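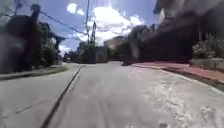

Gidey Street, looking up toward the bend, with the famous line.

To: Tavside Neighbors list
Subject: Re: Re: The Line, and other road matters

Replying inline, which I know some of you hate. The archive shows this subject has now produced 14 messages, so one more can't hurt anybody who hasn't already muted us.

On Thursday, the corner house wrote:

> Can somebody please explain what is going on with the long dark line
> in the street? My spouse says it's an old crack that got filled with
> tar. I say it's a joint from when they paved it in two passes.
> We have stopped discussing it at dinner.

I walked the thing end to end, or as close to the end as I could get before it started to feel like a hobby. I regret to inform your household that I can see it both ways. It runs at a slant, which I'd count as a point for your spouse, as I can't imagine a crew paving on the diagonal on purpose. On the other hand it goes on and on in one piece, and cracks on my own driveway have never shown that kind of commitment. I'd call it a draw and go back to talking at dinner.

There's a second, fainter line too, over to the left. I mention it only in case you need a new topic.

> Also, is it getting worse? I feel like it's getting worse.

I have lived here long enough to have heard "it's getting worse" about the road, the mail, the geese and the coffee at the Tavside deli. I have no old measurements and neither do you. If you want to know, put a chalk mark at each end of a stretch, write the width down somewhere you won't lose it, and check again after the winter. I realize this is less fun than a feeling.

> And who do we call? The county told me to call Kindent and
> Kindent told me to call the county.

Yes, that's the standard tour. Kindent Paving has the maintenance contract, but they can't so much as fill a pothole without a work order, and the work order comes from the Skamstead office. You want the road desk there. Ask for a surface inspection. If you say "complaint" you get a form, and the form goes to the same place as my 3 previous forms. Inspections get a number, and a number can be asked about. Call before lunch.

When you do call, I'd lead with the pale stretch on the right-hand side, the brick sidewalk side. It looks a lot more worn to me than anything along the line, and on a bright day it throws enough glare that I come over the rise squinting like a gunslinger. The line gets all the attention because it's long and dark and looks like somebody drew it. The pale part is just a road slowly giving up, and so it gets no emails.

> While I'm at it, does anyone else think the trees by the low cream
> building need to be cut way back? It's so dark under there I can't
> tell pavement from pothole.

Here I have to get off the bus.

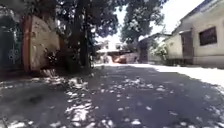 I went and stood under there for a while around midday, which is when you'd most want shade, and I came away fully on the side of the trees. Past the edge of it the ground along the foot of the building is so bright you can hardly look at it. Under the leaves you can stand and have an opinion for as long as you like. I had several.

I'll grant you the dapples. With all those spots of light on the ground, every one of them is a puddle or a hole or a dropped sandwich until you're right on top of it, and I did step carefully around one patch of sunshine as though it might hold a grudge. But that's an argument for slowing down, and the people who don't slow down in that lane wouldn't do it if you cut down every tree between here and Gidey Hill.

There's also the money. The last quote that went around this list for trimming was $900, and that was for a light thinning, with the hauling extra. I'd rather see it go toward paint. A stripe at the edge of the lane would do more for the person walking a stroller past that door than a haircut for the trees would, and it wouldn't make the place feel like a parking lot in July.

If the consensus goes against me, I'd ask for two things. Please don't let anyone do it in May, when there are nests. And please get the utility's tree crew to look first, as they may want to trim some of it anyway and they do it free, if without much artistry.

> Sorry for the long email!

You should see mine.

So, to whoever is still here: I'll call the Skamstead road desk myself and post the inspection number when I have it. If anyone has an old snapshot with a decent stretch of the street in it, even as background to a kid on a bike, send it along and we can settle whether the line has grown. Anyone who was living here when the street was last paved, please speak up as well. There must be 3 or so of you, and you've been awfully quiet while the rest of us guessed.

Leaf bag pickup is a separate thread. Please keep it there.

--
Tavside Neighbors list
To stop receiving these messages, reply with UNSUBSCRIBE in the subject line. Replying to the whole list with it won't work, though people keep trying.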